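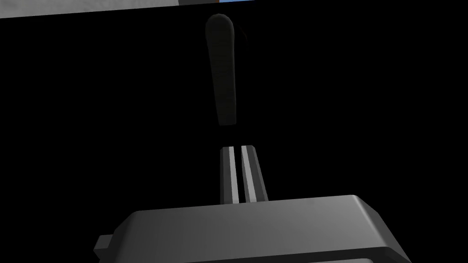 Simulated gripper in Lilura, fingers nearly closed, with a gap still to go to the long dark object.

Lilura progress report: the open day and what came after
For the Kunenska grants office, spring period

Hello again! You asked for the report to lead with the open day this time, so the milestone table has moved to the attachment and this is mostly me telling you how it went. Short version: we were busy from the minute the doors opened, the simulator held up better than the coffee machine, and I came home with no voice.

We had the ground floor room at Harawira from 10 in the morning until 4 in the afternoon. The original plan (it's in the January update) was one long talk before lunch and another after. I dropped that when the sign-ups came in. We ran 15-minute sessions back to back instead, with a big screen at the front and two laptops at the side where people could drive the gripper themselves. That change came out of my prep time and didn't touch your budget line, apart from a second long HDMI cable.

We closed sign-ups at 50, which is what the room is allowed to hold. A few people wandered in from the library next door and stood in the doorway, and we let them stay there as long as the hall was clear. It was a real mix – high school students, parents, two groups from packaging companies, and some retired machinists who asked the hardest questions of the day. One of them wanted to know how the simulator decides that a finger is touching something, and then wanted to know again, properly, after my first answer. We ended up on the whiteboard drawing contact points for most of the break. I enjoyed that more than the talk, to be fair.

Each session started with me picking an object in the Lilura scene and letting the planner try to line up on it. I'd stop the run partway and ask the room whether the fingers should open, close or back off. People shouted! The kids were for closing every time. Then I'd let it continue, and we'd see who was right. Stopping in the middle was the best thing we did all day, and I want to build it into the school version. Somebody who has only seen a finished robot video gets very little sense of how many small decisions there are in the last bit of the approach.

The driving stations were the popular part and also the messy part. We had game controllers plugged in, and I'd mapped the gripper to the trigger buttons, which felt natural to me and to anyone under 20. Older visitors kept hunting for a key to press. By early afternoon we'd taped a paper label over each trigger and the line started moving.
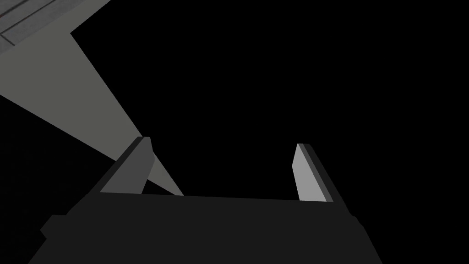
The other thing that tripped people up was distance. When you're looking along the fingers it is very hard to judge how far away anything is, and several visitors were sure they'd reached an object when they were well short of it. I have had the same trouble myself for months, so I wasn't going to tease them. A second view from the side is already on our to-do list for the summer, and I've moved it up. I'd also like to try a simple shadow or a distance readout, whichever is less work.

Now the numbers you need. Lilura logged 3,268 grasp attempts during this reporting period, open day included. The target we agreed on was 4,000, so we're behind. The reason is dull: we lost most of February to an update of the physics code that broke our saved scenes, and every one had to be checked by hand before I'd trust the results again. They're all back now and the overnight runs have been steady. I expect to make up the difference before the next report without asking for more computer time. The attempts from the driving stations are marked separately in the log, so you can leave them out if you only want the planner's own work.

Stornex sent two of their engineers, which was kind of them given the drive. As you know, they're lending us a real arm for the second phase. They sat through three sessions and gave me a page of notes, mostly on finger shape and on how fast we close. Their view is that our closing speed would be too quick on real hardware, and they'd like to see it cut before anything gets plugged in. I agree with them, and I've already slowed it down in the default settings. The loan paperwork is with their legal people. I'd hoped to have it signed by now and I don't have a date for you, sorry.

What went wrong: the sound in the room was poor, and anyone past the fourth row had trouble hearing. One laptop overheated and shut itself off in the middle of somebody's turn (she was nice about it and came back later). I'd also printed the feedback form on both sides and a lot of people missed the back, so the answers on "would you come to another one" are thin. The comments we do have are friendly. The one that comes up most is that visitors wanted longer at the controls and less of me talking. Noted!

Money is on track. We came in a little under on room hire because Harawira gave us the nonprofit rate, and I'd like your okay to put what's left toward a third laptop stand and a small speaker. Neither needs a change to the agreement as far as I can tell, but please check me on that.

Next up is the side view, then a cleaned-up set of scenes we can hand out to teachers, then the first tests with the Stornex arm once it's here. Two schools have asked whether we'd bring the driving stations to them. I've said yes in principle and told both that it would be in the fall.

The full log, the receipts and the scanned feedback forms are in the shared folder. If you'd like one of your team to have a go with the controller before the next review, mornings are best, and I'll leave the labels on the triggers.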